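Everyday Containers: A Gallery from the Vustent Study Room

The Vustent Study Room presents ordinary household objects and the places in which people keep them. The current display was arranged by Austra Lepik and Daryna Sydorenko and draws on 165 articles lent by residents of Trenness. Desk, bath and kitchen items are shown together, as they often are at home.

Wooden paddle hairbrush in a black mesh pen holder. The brush is stored upright, handle down. Desk and grooming group, table 10.

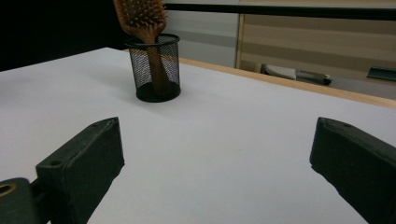
Lenders were asked to state where each article is normally kept and how long it has been there. Their replies are held in the reading room and may be consulted on request – a printed index is available at the front desk. Articles will be returned to lenders in March.

Inquiries about loans should be addressed to Kaja Venckus, Collections Office. Requests to reproduce photographs must be made in writing and should give the title of the publication.

Page updated 1/24/26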